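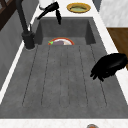 Ieva Rozīte wrote to me before I left to say that a factory open day is a sales pitch with a hairnet on, and that if I came home having ordered a sink she would remind me of it for years. I came home without a sink. I also came home with fewer answers than I wanted, and she may take that as a point in her favor.

The Kaczorowski works is at the far end of Jokurmont, past the rail yard, in a long low building that used to make window frames. They cast kitchen sinks and countertops there, and on April 13, 2023 they opened the doors to anyone who had signed up on the website. I had signed up for the ten o'clock tour. It left at twenty to eleven, after a welcome talk and a film. The film had a waterfall in it. I have no idea why you would show a waterfall to people who came to see a casting line, but the coffee was good and the chairs were comfortable, so I won't make too much of it.

Our group was mostly couples in the middle of a kitchen remodel, plus two men from a plumbing supply house who talked to each other the whole time and, I suspect, knew more than our guide did. She was pleasant and quick and had plainly learned her lines. Whenever someone asked about something outside them, she said it was a great question and walked on.

The casting hall is the part worth seeing. Stone powder and resin are mixed in a drum the size of a small car, the mix goes into a mold, and the mold goes into an oven for 38 minutes. It is loud, and it smells like a boat repair yard in spring. We stood behind a yellow line and watched a man with a long paddle scrape down the side of the drum. He did it with great care, and I would happily have watched him for another half hour. We got five minutes, then it was on to the sanding room, which we saw through a window so dusty that I could make out a lamp and somebody's shoulder.

At the end of the line there is a rack of finished sinks waiting to be checked. The guide said every piece is inspected by hand. I asked how many fail. Great question. One of the plumbing men muttered a figure to his friend, and I didn't catch it.

Then the showroom, where the real business of the day gets done. The new range is called Janeo, and it comes with a grooved drainboard molded in, so there is no separate rack to buy. I like that in principle. My mother had a drainboard like it, in enamel, and it worked fine except that the grooves collected a gray line of scum that she went after every Saturday with an old toothbrush. I asked about the gray line. The sales rep told me the surface is treated with Omoteck, a finish that "does not allow residue to settle." I asked him what the finish was made of, and he said it was a technology. I asked how long it lasts. He said it was built into the surface. I asked whether that meant it couldn't wear off, and he gave me a brochure.

The brochure says the finish has been tested through 400 cleaning cycles. That sounds like a lot until you think about how often you wipe down a sink. I do mine after breakfast and after supper, so 400 cycles gets me to a bit past six months. Perhaps a cycle means something bigger than a wipe – the brochure doesn't say, and neither did the rep.

They also had a stain demonstration. Red wine, beet juice and mustard had been put on a sample tile, and a young man wiped them off with a damp cloth. Very nice, but he wiped them off right away. In my house the beet juice sits overnight while everyone assumes somebody else will deal with it. I asked if they had a tile that had been left until morning. They didn't, though he wrote down the idea, or wrote down something.

Prices were harder to find than they should have been. There were no tags on anything. If you sat down with a consultant you could get a quote "for your space," and one of the couples from our group did sit down, and looked a little pale when they got up. What I could find was a flyer by the exit offering open day visitors 59 dollars off installation. The flyer didn't say what installation costs before the 59 dollars comes off.

I don't want to be entirely sour about it. The edges on the pieces I ran my hand along were clean, the weight felt right, and the people on the floor seemed to know their jobs and not mind being stared at. If I were choosing between one of these and the thin steel sink I have now, which booms like a drum under the faucet, I would think about it. But I'd want to talk to someone who has lived with one for five years, and the open day had no such person on hand.

A practical note for anyone going to the next one, in September: wear closed shoes, or they'll make you put on the rubber ones from the bin. Parking is free but fills up early. Ask for the later tour if you can, as the morning ones get the film and I was told by a man in the parking lot that the afternoon ones skip it. And bring your own sample of whatever stains your sink at home. I'm bringing the beets, in a jar, from the night before.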